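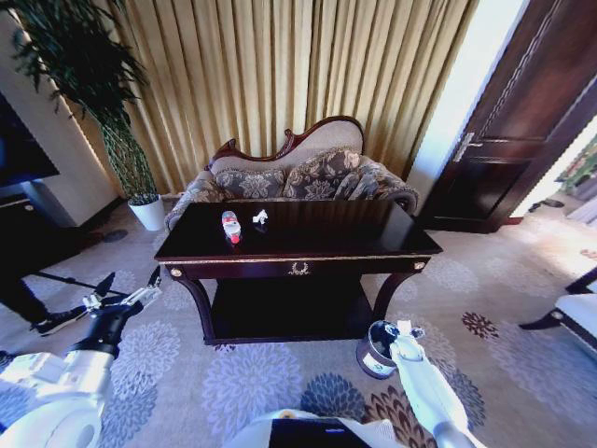
Clearing and Wiping a High-Gloss Table: What a Two-Arm Robot Study Found

By Dagný Laxdal
August 3, 2022

We use cookies to remember your settings. By continuing to read you accept our cookie policy.

Dark polished tabletops are hard on anyone who cleans them and harder on a machine. The finish works as a weak mirror, and a bottle standing on it appears twice: once upright and once upside down below its own base. Sebastian Oprea and Usman Marwat at Lundcombe spent part of last year measuring what this does to a robot asked to clear a table, and several of their results carry over to ordinary housekeeping.

The method

The task was to pick up small items from a table, one hand at a time, and leave the surface ready for wiping. Trials were run in furnished sitting rooms with the curtains, carpet and upholstery left in place. The robot had two arms with multi-fingered hands and was driven by a policy trained on 1,092 recorded demonstrations. Each demonstration was given by an operator and covered one full clearing, from first reach to last release.

Two versions of the policy were compared. The first reached for an item in a single motion. The second stopped with the hand a short distance away, took a fresh look, and then closed in. Each version was given 40 trials on matte tables and 40 on glossy ones.

On matte tables the two versions performed the same within the error of the test. On glossy tables the single-motion version often closed its fingers too low and pushed the item along the surface. The version that paused made this error much less often, at the cost of a slower run. Clear plastic was the worst material in both cases. Paper and light-colored ceramics gave little trouble.

Oprea attributes the low grasps to the reflection. With a clear container, the lower edge of the object and the upper edge of its reflection are close in color, and the boundary between them is easy to misplace. Labels help. A red or white band gives the system a fixed height to work from, provided the band faces the camera.

Tips for glossy furniture

1. Clear before you wipe. Pushing items aside with the cloth drags grit under their bases. Lift each one straight up, hold it, wipe, and set it down on a dry spot.

2. Change your viewing angle. Residue on a dark finish disappears when viewed from directly above. Lower your head until the light from a window skims the surface. Rings and smears will show as dull patches.

3. Grip bottles at the label. Paper and printed film give more friction than bare plastic, and the hand stays clear of the polished surface.

4. Partly close the curtains if glare is strong. The study found fewer missed items in even light than in direct sun. The same holds for a person looking for crumbs.

5. Use two cloths — one barely damp, one dry. Follow the damp pass at once with the dry one, moving with the grain where it can be seen.

6. Leave metal trim for last. Go over gilt edging and small mounted ornaments with a dry soft brush. Polish that collects along the edge of a raised piece turns white when it hardens.

7. Do the apron and lower shelf after the top. Dust falls. Curved legs are best wiped from the top down, with the cloth wrapped around them.

Limits of the result

All the tables were waist height or lower, and none held more than a few items. Wiping itself was not tested. The robot only cleared, and a person did the rest. Teodor Moldovan, who reviewed the trial logs, marked 106 grasps for a second reading and found that almost 40 of them could be scored either way, depending on whether a nudge before a good grip counts as a failure. The paper counts it as a success — a stricter reader may not.

Lacquer and wax also behave differently under a cloth. If the finish on your table is unknown, try the damp cloth on the underside of the top first and let it dry overnight.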